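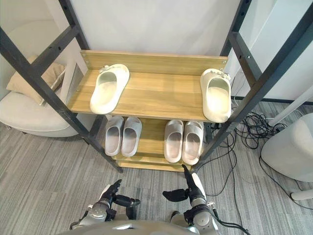 # About Vesis

Vesis makes shoe racks, hall benches and coat rails for small apartments. We are a company of 11 people, and nearly everything we sell is built to order in our own workshop. We also sell to landlords and small hotels, who mostly want the same rack many times over.

## How we started

Nanami Sasaki built the first rack for her own front hall, where the door opened straight onto a pile of shoes. Neighbors asked for one. She made those in the evenings, then rented a bench at the old Tiedemann bindery and took on one helper. We now have most of the ground floor there, plus the loading dock on the alley side.

The name comes from a street she used to live on. It has no other meaning.

## What we make

The Valtar is our main shoe rack. It has light wood shelves on a dark metal frame, and the uprights are perforated. The top shelf has a raised board along the back so shoes don't get pushed off against the wall. The board is held with screws you can reach with an ordinary screwdriver.

Slides and other house shoes are what most customers keep on it. Two pairs of thick foam slides fit side by side on the second shelf, with a little wood showing between them. Tall boots don't fit between the shelves and should go on top or on the floor beside the rack.

The Clitel is a hall bench with one open shelf under the seat. It ships in a single carton. We added it because customers kept asking for somewhere to sit while putting shoes on - the rack isn't made for that and won't take a person's weight.

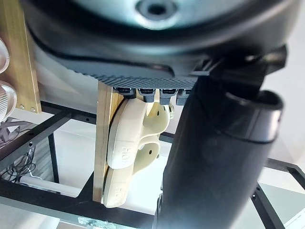
## Care and repairs

Wipe the shelves with a damp cloth and dry them. Knock grit off outdoor shoes first, as it scratches the finish. Check the screws once a year and tighten any that have worked loose.

Replacement shelves cost $96 each, including shipping. We keep parts for every version of the Valtar we've sold, including the early ones with the narrower top board. Send us a picture of the back of the rack if you don't know which one you have.

## Orders and visits

We shipped 630 racks and 241 benches last year. Orders placed in November usually take longer than the rest of the year, so please allow extra time if it's a gift.

The workshop is open to visitors by appointment. Use the bell at the alley door - the front entrance belongs to the upstairs tenants.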